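Kokari (soup)

Kokari is a cold soup of soured milk, cucumber, toasted barley and a great deal of dill, eaten in and near the river town of Grastthorpe. I've kept this entry for the food section of our local encyclopedia for years now, and I was asked to make it sound less like a cereal box, so I'm writing it the way I'd tell it to you across the counter. Corrections are welcome (I get plenty).

Name

The word is used for the soup and also for the deep bowl it gets served in, and you'll hear people ask for "a kokari of kokari" with a perfectly straight face. Older handwritten recipes spell it cocary or kokkary. Sumathi Thampi, who collected most of those recipes, thinks the bowl had the name first. I lean the other way, mostly on the strength of one grocery ledger that lists "kokari, by the quart" and doesn't mention a dish at all.

Ingredients and preparation

The base is whole milk soured overnight with a spoonful of the last batch. Buttermilk works fine if you have no last batch, and I use it all the time in summer. Pearl barley is toasted dry in a heavy pan until it smells like popcorn, then simmered until soft and cooled completely. Don't skip the cooling! Warm barley will make the milk go grainy and there's no fixing it.

Cucumbers are grated, salted and squeezed hard in a cloth. Then everything is stirred together with chopped dill, a little raw garlic, and either lemon juice or the brine from a jar of pickles. It needs at least four hours in the refrigerator. I've eaten it after one hour and it tasted like wet salad.

Some cooks add a boiled egg, quartered, on top. A few stir in grated radish, which turns the soup a faint pink and starts arguments.

Cloths

Squeezing the cucumber is the messy part, and the cloth matters more than you'd expect. Cheesecloth tears. Terry leaves lint in the soup. A plain, tightly woven cotton one that's been through the wash a bunch of times is what most people settle on, and mine are so thin by now you could read through them. Wash them without fabric softener, or your next batch will taste like a drawer sachet. 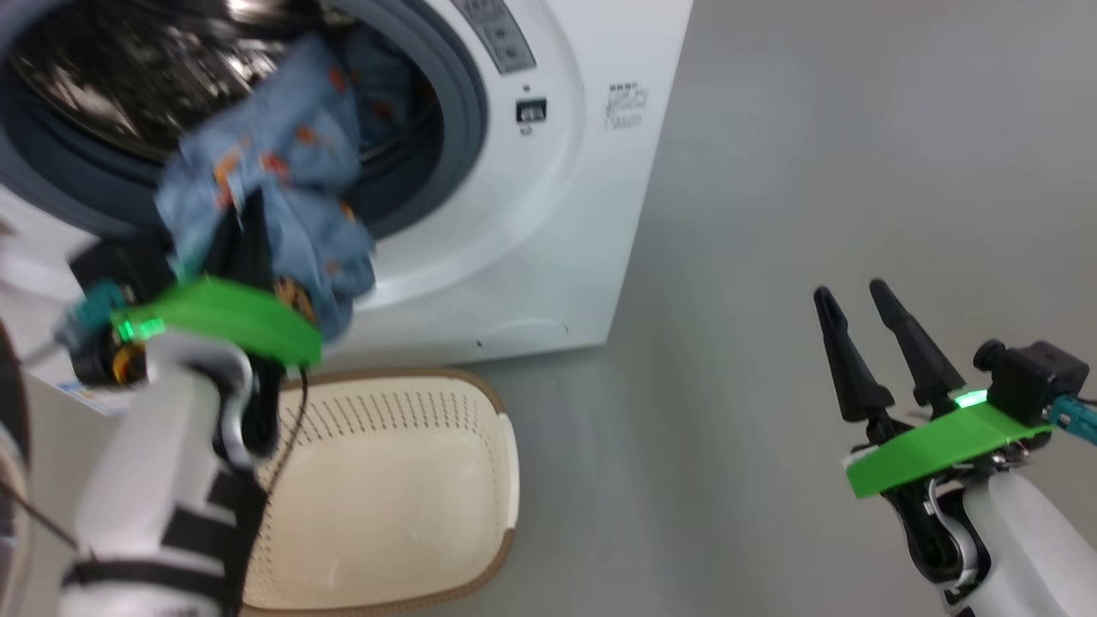
Blue printed fabric hanging from the door opening of a front-loading washer.

The squeezed-out juice is salty and very green, and plenty of households keep it. My favorite use is in bread dough in place of some of the water (cut back on the salt). Kekeli Ackah freezes hers in ice cube trays and drops the cubes into the soup right before serving, so it stays cold without thinning out. I've copied her ever since.

Variants

Red kokari swaps half the cucumber for roasted beets. It's sweeter and heavier, and it's usually a December dish, served before the roast. Vashisht kokari, named for the lunch room on the east bank where it was first sold, leaves out the barley and uses cooked chickpeas and a pinch of toasted cumin. Anselmo Villalobos ran the kitchen there and told me the chickpeas went in on a day when the barley delivery didn't show up. I like it better than the original, which I know is a terrible thing to put in an encyclopedia.

There's also a bottled kind sold under the Zodeck label. It's smooth, you drink it, and it keeps for 10 days once it's open. It has no barley in it, and purists don't count it.

Serving

Kokari is a first course or a light lunch, always with dark bread and usually with something salty on the side, like smoked fish or hard cheese. It's ladled over nothing and garnished with dill only. Chili oil has been showing up lately, and I'm for it.

The biggest single serving I can find a record of was the river supper in March 2019, when Narayanan Joseph and Krishnamoorthy Nadar made enough for 569 bowls in borrowed milk cans. They went through some 93 pounds of cucumbers, all grated by hand. Nadar's notes give the dill only as "both sacks."

Storage

It keeps three days in the refrigerator, covered. The barley goes on swelling, so loosen it with a splash of milk and taste again for salt. It doesn't freeze well.

See also: Cold soups; Soured milk; Barley, toasted; Grastthorpe, food of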